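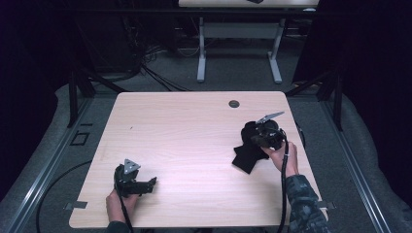
Grestongate Equipment Planning Meeting, September
Minutes as circulated, with corrections

Start: 2:00, or near enough that the chair let it stand.

1. Previous minutes
Accepted. The word "urgent" was struck from the item on chairs.

2. Hand-held grippers
The cloth handling group asked for a second working pair. At present one table has grippers and the other table has hopes. Purchasing had two quotes. Rarkden came in at $1,501 per pair, cables included. Prelbridge was cheaper until shipping, at which point it stopped being cheaper. Purchasing was asked where the extra dollar in the Rarkden price came from and did not know.
Agreed: one pair from Rarkden, out of this year's money.

3. Cables
Long discussion. The operators would like a cable that does not run down the wrist. Finance would like to know what that costs. The cordless version is listed by Rarkden as "coming," as it was last year. Floor covers for the cable runs were approved without argument – a first for this item.
Action: operations to measure the floor before ordering, and to write the measurement down this time.

4. Fabric stock
Black cloth is still the hardest to grip neatly and the hardest to see folds in, so naturally it is what we have most of. The group requested lighter colors. Approved up to 11 yards. The request for a steamer was held over.

5. Nambiar arm
Planning wants the Nambiar robot arm in next year's budget. Operations pointed out that the arm needs its own table, its own power and a service contract, none of which were in the figure presented. Planning described the figure as a starting point. Finance described it differently.
Deferred until the full cost is on one page.

6. Any other business
Spare table clamps: buy a box. The meeting room projector: no change.

Next meeting in October, same room, if the heating is fixed.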